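3.2 Why households keep single-use packaging

Interviews were held in May with 19 households in Bollinen. Most kept some packaging after the product was gone, and the reasons were seldom environmental. People spoke of habit, of cupboard space, and of what their parents had done. Clear bags were kept longest - nearly always in a kitchen drawer.

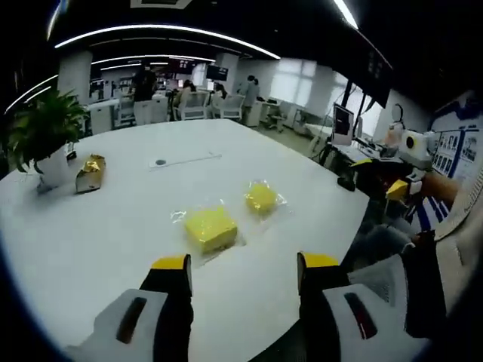 Figure 5. Yellow sponges in clear plastic bags.

We coded 192 statements on storage and reuse. Two coders worked separately and settled differences by discussion. Bags that tore on opening were thrown out the same day, whatever the household said about reuse in general. Foil was treated differently. Several people smoothed and folded it, but few could recall using it again. Labour was mentioned less than we expected, and cost hardly at all.
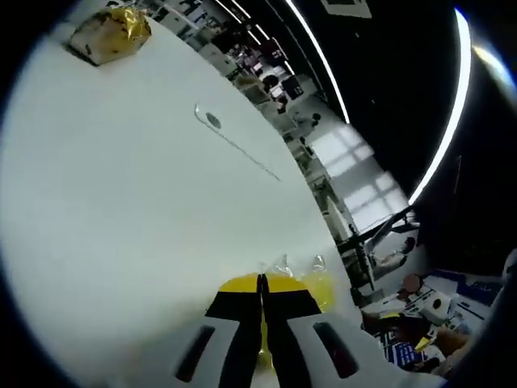
One participant, Rozīte, objected that the question itself was wrong, and that she did not decide to keep a bag so much as put off deciding. Her remark led us to add a third code, deferral, and to recode the first five interviews. The category overlaps with habit and we have not fully separated the two. Section 3.3 takes up the colour and thickness of the bags kept.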